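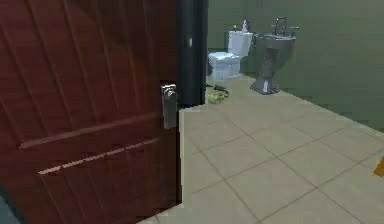 Ploltent: grabaciones de puertas, versión 2

Hola, soy Ottavio Colombo y llevo desde enero juntando sonidos de puertas. Ploltent es el resultado: 700 clips en WAV, mono, con crujidos, portazos, pestillos y algún timbre que se coló y me dio pena borrar.

Qué hay dentro

La carpeta clips tiene los audios y el archivo etiquetas.csv dice qué suena en cada uno. Las columnas son nombre, tipo, material y sala. Ojo con "material": lo apunté a mano y en 15 casos puse "otro" porque no lo tenía claro -- si alguien se anima a corregirlos, encantado!

Cómo grabé

Casi todo de madrugada, con una grabadora Geller a un metro de la bisagra. Los portazos van aparte, en la carpeta fuertes, y algunos saturan un poco. Los recorté con Luvance, sin reducción de ruido ni ecualización.

Cambios

Quité 100 clips repetidos de la versión anterior (culpa mía, copié dos veces la misma carpeta) y arreglé las tildes del CSV, que en Windows salían fatal.

Pendiente

Me faltan puertas correderas y giratorias. También quiero pasar los nombres al formato de Herath, que es más cómodo para buscar.

Licencia

Usadlo para lo que queráis, citando el proyecto. Para dudas, abrid una incidencia -- el correo lo miro poco.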